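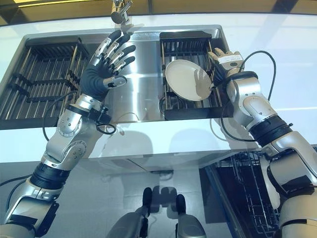 Leonilde Serrano
Columnista de la sección Casa y costumbres

Llevo más de 50 años fregando platos y todavía hay quien me pregunta, con toda la buena voluntad del mundo, por qué defiendo tanto el fregadero de dos senos. Pues porque crecí con uno solo, y quien haya enjuagado copas encima de la cazuela de las lentejas sabe de qué le hablo.

Con dos senos la cocina respira. En uno se enjabona, en el otro se aclara, y el plato pasa de ahí al escurridor sin dar la vuelta al ruedo. A mí me gustan de acero, sencillos, y con la encimera blanca -- sí, blanca, aunque mi cuñada Madalena Godinho lleve desde octubre diciéndome que se ve hasta la última gota. ¡Claro que se ve! Por eso se pasa el paño.

Y luego está el escurridor, tan despreciado por las revistas, que lo esconden como si fuera una vergüenza. Un plato blanco puesto de pie, secándose a su aire, me parece de lo más bonito que puede haber en una casa. En la mía somos 4 a la mesa los domingos, y guardo los platos cuando me acuerdo, a veces el lunes.

Si van a reformar, quiten antes un cajón que un seno. Los manteles ya encontrarán dónde meterse.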